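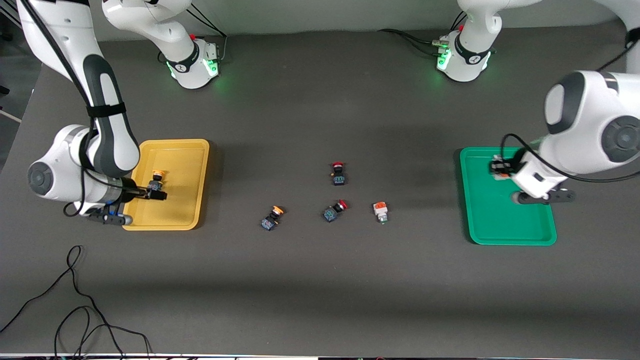
## Working rules for two-arm sorting cells: what changes in September 2020

The revised bench rules for two-arm cells replace the June draft. They apply to all sorting work at Pernine in which two arms share one table, including push-button components sorted into yellow and green trays. Comments on the draft came mainly from Celina Krajewska and Mingxuan Yuan, and most have been adopted.

**Shared space.** The middle of the table is now treated as a single zone. Only one arm may be below transit height there at any time. The other may hold over its own tray or continue placing. The earlier wording allowed both arms in the zone at reduced speed, and the risk assessment did not support it.

**Trays.** Each tray belongs to one arm for the length of a run. Trays are to be empty at the start. An arm may not reach across to the far tray, even where the path is clear.

**Loose parts.** Parts may lie in any orientation, upright or on their side. If a grasp fails twice on the same part, the arm retracts and the part is left for the operator. Parts must not be moved by hand until both arms have been stopped and the stop confirmed at the Zumero panel – a green light on the base is a status signal and does not count as confirmation.

**Cables.** Supply cables run along the back of the table. Slack on the work surface must stay outside the reach envelope marked on the cell drawing. Arm-mounted cables and straps are to be checked at full extension every 1,000 cycles, and grippers every 3,000.

**Records.** Any stop caused by contact between an arm and a tray rim is logged, including contacts that leave no mark. Logs are kept for five years.

Clause 9, on changing gripper fingers, is still open. Dwynwen Llewellyn holds the current text and will take comments on it. Until it is issued, the existing lock-off procedure applies without change.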